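Table Setup Helper, part time — Guvunano

Guvunano is hiring two people to lay out and clear tables at our Luken Street rooms. Shifts run 4 hours, and you would work six days in every two weeks.

You will spread the cloths, set the baskets side by side, put small items out and sort them back into baskets when the shift ends. Marked cloths go on the laundry list.
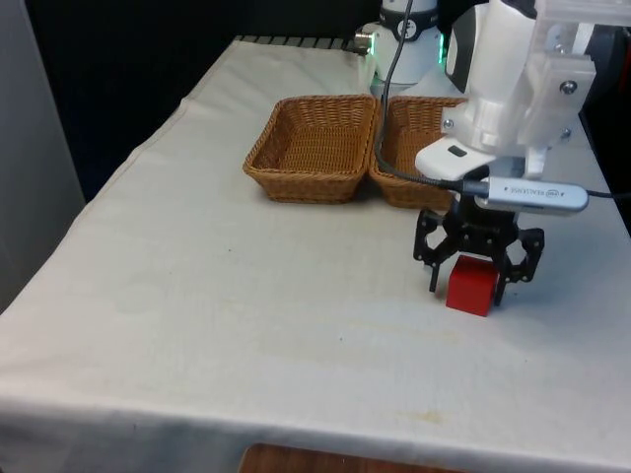 Page last changed: 11/05/2020

No experience needed. You should be able to stand for most of a shift and lift a full basket — they are not heavy. Apply at the Viren front desk and quote job 464.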